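Thread: Prelum paper mill - is the inside worth it?

tilecounter
Started 22/09/2018

Just back from four days in Eltavby and I have to gush a little. Everybody sends you to the cathedral, and fine, go, but the old Prelum paper mill down by the river is the best building in town! Yellow brick, three floors, a stair tower at one end with a copper cap gone completely green. The drying loft on the top floor has 576 wooden louvers along the two long walls, and on a windy day the whole room hums. I stood up there for most of an hour.

The guide said the loft was rebuilt after a fire and that the louvers are copies, but the oak posts are original and you can still read the carpenters' numerals cut into them.
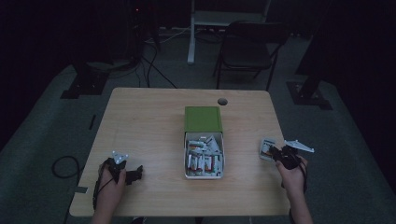

Go up by the stair tower and come down by the goods ramp if they let you, because the ramp brings you out right under the old hoist beam, and you see how the rags came in from the boats. Has anyone been in the wheelhouse? It was locked for me.

ramp_and_rail
Wheelhouse is open in summer only, or it was in April last year when I asked and got told to come back. I liked the mill too, but best building in town? Have you seen the Chung warehouse on the other side of the bridge? Glazed green brick to the second floor and those big round windows. It beats the mill easily for me.

tilecounter
I walked past it twice and both times the gate was shut! Beautiful from the street though. I'll give you the round windows.

oldquay
Small correction, and I say this as someone who loves the place. The posts in the loft are larch. Only the ones on the ground floor are oak. The guides mix this up all the time. Also 275 of the louvers on the river side are supposed to be old ones that were saved and put back, so they aren't all copies.

ramp_and_rail
Supposed to be according to what? I looked at that wall for a good while and they all looked the same age to me.

oldquay
According to the panel at the foot of the stairs. It's in small print under the floor plan, easy to miss. The old ones have a peg at the bottom where the new ones have a screw.

tilecounter
Larch! OK, that makes me want to go back right now and look again. I did see pegs and had no idea what they meant.

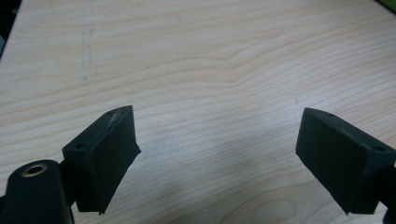 The floor of the loft deserves its own thread, by the way. Wide boards, worn down in a path between the drying lines, and so much figure in them once you crouch down. If you know how wood grain will run along in wavy lines and then bend up into a gentle hump in the middle, it's that, over and over, the whole length of the room. I went along half of it bent double and another visitor asked if I'd lost an earring.

sevenbridges
Enjoying this one! Practical question, we're going with my parents. Is there any way up other than the stair tower? And what does it cost now?

oldquay
There's a lift at the Titov Street entrance, but it stops at the second floor. The last flight is steep. Ten steps or so, with a rope for a rail.

tilecounter
I paid 10 for the ticket and that covered the guide. Small groups, so get there early. The second floor is well worth it by itself, with the vats and the big screw press.

ramp_and_rail
The guide is the weak part, if you ask me. Ours rushed us through the press room to get to the shop. I'd go without one.

sevenbridges
Can you go without one?

ramp_and_rail
You could when I went.

oldquay
Not to the loft. Ground floor and press room, yes. And they stop letting people in for the day at 500, which sounds like a lot until a couple of tour boats tie up.

tilecounter
Then definitely mornings. And sevenbridges, if the wheelhouse is open, please post what's in there, I'm dying to know if the gearing survived!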